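Teleop demos for a sorting task – how do you stop grabbing the wrong cup?

I'm driving a simulated arm by remote control to record demos for cup sorting off a turntable. Gray cups go in the yellow side of the bin, orange-brown ones in the green side. My trouble is pickups like this, two colors sitting close together under the fingers:

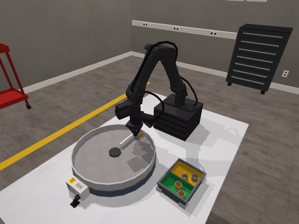
Buenaventura, March 25, 2023

I've recorded 200 runs so far and I bet a third of them have me dithering over the cups. Do I toss those? And would you keep the turntable turning while you grab, or stop it first?

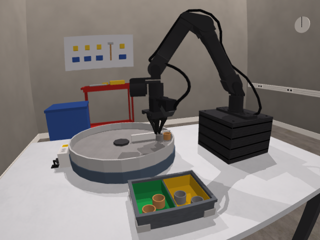 Wissam Kanaan
Stop the table. I left mine spinning for 1000 demos and the policy learned to chase cups and miss. Keep the dithering ones if you end up with the right cup, but trim the long pauses. Also slow your stick speed way down for the last little bit – I run 30 percent.

Ok, trying that tonight! The lone ones by the rim are a lot easier for me, so maybe I need more of the crowded kind:

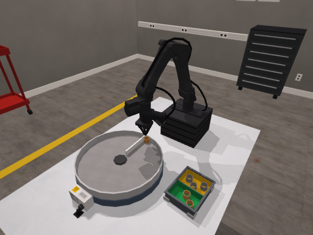

Filed under: Remote control and hand guiding

Second answer, from skindale_lab
just use hand guiding, way better. (ok, not in sim, I missed that part)

Third answer
I'd worry more about your starting layouts than your driving. Mix up where the cups begin and don't always clear the same color first.

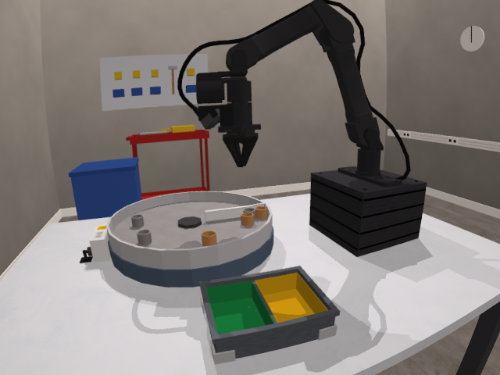

My own set got to 2000 demos before I noticed I always went for the nearest cup. Reset properly between runs, too. I'd begin every one with both bin compartments empty and the gripper open to new choices – then pick your color order before you touch the controls.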